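Eggs at Lovbridge – your questions

Last updated Sunday, June 18, 2023. Snežana Hoxha usually does this page but she's off til July so it's me, Flora. Bit rushed, sorry. Ask at the hatch if your question isn't on it.

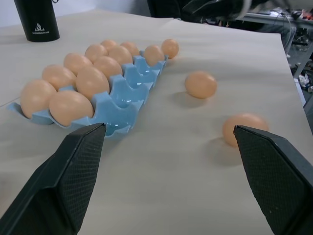
Most of what people ask us is about boxes, trays and how long eggs keep, so those come first. Prices and collecting further down.

BOXES AND TRAYS

Do I have to bring my own tray?

No. But it's cheaper if you do. Card boxes go on the bill at the end of the month, your own tray doesn't.

What sort of tray is OK?

Anything with proper cups that an egg sits in without rocking. Plastic is fine, card is fine if it's clean and dry. Those wire baskets look nice but we can't stack them, so please no.

Mine's plastic. How should I wash it?

Warm soapy water, old toothbrush round the bottom of the cups, rinse, leave upside down overnight. Top rack of the dishwasher is OK for most of them but check what the maker says, some go wavy and then the lid won't shut. Must be bone dry before eggs go in. A damp tray is worse than a dusty one.

Can I reuse a card box?

Yes for yourself at home. If it's had a broken egg in it, no, put it in the compost. We don't take card boxes back from other shops – the printing on them says things about the eggs that wouldn't be true of ours.

My tray hasn't got a lid. Does that matter?

In the fridge, a bit. Shells let smells through and eggs next to half an onion will taste of it. Loose tea towel over the top does the job. In the car it matters more, see further down.

Which way up do they go?

Pointy end down. The air pocket is at the round end and it's happier at the top. Keeps the yolk nearer the middle too, handy if you're doing them boiled and halved for a party. They won't go off if you get it wrong.

Should I fill from one end?

Up to you. I put new ones in at the far end and take from the near end, so the oldest get used first. Rokeya Ranasinghe on the Saturday rota pencils the date on every single shell, which does work if several of you are in and out of the same fridge. Soft pencil, don't press.

My eggs are too big for the cups.

Happens with the extra large. If the lid has to be pushed, don't. Leave it open or swop to the deep trays, Svend keeps a few of those under the bench.

STORING THEM

Fridge or worktop?

Fridge if you can, and not in the door. Door gets warm and cold all day and gets slammed. Middle shelf towards the back. If you've a cold larder that stays cool all summer that's all right as well, but not many of us have. Main thing is steady. In and out of the cold makes the shells sweat.

How long have I got?

Go by the best before on the slip. Write it on the tray with a bit of masking tape or you'll lose the slip, everyone does.

Should I wash the eggs when I get home?

No. There's a coating on the shell that keeps things out, and washing takes it off. If there's a bit of straw or muck, brush it off with something dry. If it's really mucky bring it back and we'll change it.

Is the float test any good?

Sort of. Bowl of cold water, egg in gently. Lies flat – very fresh. Stands up on end – older, use soon, good for hard boiling. Floats – bin it. It tells you age, it doesn't tell you safe, so crack into a cup first if you're not sure and trust your nose.

I've got some loose ones and don't know how old they are.

Float test, cup, nose. Then use them that day in something cooked right through. Don't pop them back in among the new ones, you'll never find them again.

One's cracked. Can I still use it?

If you cracked it yourself just now, yes, into a bowl with a lid, fridge, use within 2 days and cook it well. If you found it cracked and don't know when, throw it.

Can I freeze them?

Not in the shell, it splits. Crack them, beat lightly, small tub, label with how many are in there. Whites on their own freeze well. Yolks on their own go gluey unless you stir in a pinch of salt or sugar, so write on the tub which one you used. Custódio Barreto didn't and we had a very odd custard at the harvest lunch.

Is a brown shell better than a white one?

Same inside. Shell colour is down to the breed of hen. Yolk colour is down mostly to what she's been eating.

Why are they all the same colour this month? I liked the mixed ones.

Fewer of the mixed breeds laying. The blue and speckled ones come from a handful of birds and when they moult that's that. Can't promise them on an order, can only put them in if we have them.

COOKING QUESTIONS (short, we're not a cookery school)

Why won't my boiled eggs peel?

Too fresh. Keep some back a week for boiling. Into boiling water not cold, then straight into cold water when done, and peel from the round end. Under the tap helps.

Do I need them at room temperature for baking?

For sponges yes, it creams in better. Take them out of the tray half an hour before and put them somewhere they can't roll. A folded tea towel on the worktop, or a mug. If you forget, a bowl of hand-warm water for five minutes.

Recipe says medium, I've got large.

For two or three eggs in a cake you won't notice. For meringues weigh the whites.

How do I get shell out of the bowl?

Use a bigger bit of shell to scoop it. Fingers just chase it about.

GETTING THEM HOME

Best place in the car?

Footwell behind the passenger seat, flat, with a jumper wedged next to it. Not on the seat. Not on top of the potatoes, they shift.

On a bike?

Closed box, elastic band both ways, top of the pannier and not the bottom. Open trays no. We've seen it tried.

Can I stack two trays?

If they've both got lids. Open ones stack only if they're the same make and each is full, otherwise the top one tips towards the empty cups. That goes for carrying as well – if you've taken a few out of one end, spread the rest out a bit before you lift it, or get a hand right under the heavy end.

ORDERS AND COLLECTING

When's the hatch open?

Saturdays, nine til twelve. Round the side of the Calloway building, green door, ring if it's shut.

How do I order?

Slip in the box by the door or email before Thursday night. Put your name, how many, and "own tray" or "box". If you don't put which, you get a box and get charged for the box.

How many can I have?

We had 475 spare in our best week and 100 in our worst so it does vary. In a thin week everybody gets cut down by the same amount. Regulars and one-offs the same.

I can't make it this week.

Tell us by Friday and we'll skip you, no charge. If you don't tell us we hold them til the following Saturday and then they go to the Dremuvero café and you still pay. Sorry but we were ending up with fridges full.

Can a neighbour pick up for me?

Yes, they need your order number. The 402 on the front of last month's slips was a printing mistake, it's on everyone's, ignore it. Your number is the one written by hand on the back.

I left my tray behind, have you got it?

Probably. There's a shelf inside the door on the left. Unnamed trays get lent out after a month. Put your surname on the bottom in marker, not on tape, tape comes off in the wash.

Some of mine were broken when I got home.

Tell us the same weekend and we'll swap them. Don't need to bring the broken ones back, really, please don't.

OTHER BITS

Do you sell duck eggs?

Now and again in spring. Put your name on the list on the door. They need a bigger cup so bring a bowl with a cloth in it.

Can I buy eggs to hatch?

No, we don't sell them for hatching. Liseo have fertile ones some years, ask them direct.

Can children come and help pack?

Yes with a grown up. Clean hands, one egg per hand, fill the tray where it stands on the table and don't carry it about half done. Svend Hallgrímsson does the packing table most weeks, let him know you're coming so he can leave some for them to do.

What do I do with the shells?

Compost, crushed up small or they sit there for years. People swear by them for slugs. Mine climb straight over.

Who do I complain to?

Me til Snežana's back. Note through the hatch is quickest, I don't look at the email much in the week.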